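**Skasska build log, Mar 11, 2018**

1/ Both arms are bolted down and running off the same controller. The second one took most of January. The base plate holes were off by 2 mm and I had to redrill them at the shop on Endidport.

2/ Extrusion is all cut and squared. Cosmin Bogdan let me use his chop saw, so the rails came out cleaner than last time. Walls are just panels with leftover wallpaper on them.

3/ The job for now is flashlights. Pick one, put it in the tray, pick another. They roll, so a bad grip shows up fast.
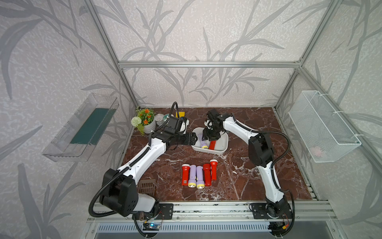
Left arm on a lavender one in the tray, right arm reaching in next to the red.

4/ Cables are still my main complaint. The loops need slack for the wrist to turn, but too much and they drag on the joint below. Going to try clips every 100 mm.

5/ Log is at 3548 moves since I reset it. 46 faults, most of them the right arm stopping when the two get too close over the tray. I widened the gap in the config and will run it again tonight.

6/ Ecaterina Cozma asked for the parts list. It's half done. Fasteners and brackets are in, wiring isn't.

7/ Next up is a cover for the small board at the front rail. I keep catching it with my sleeve.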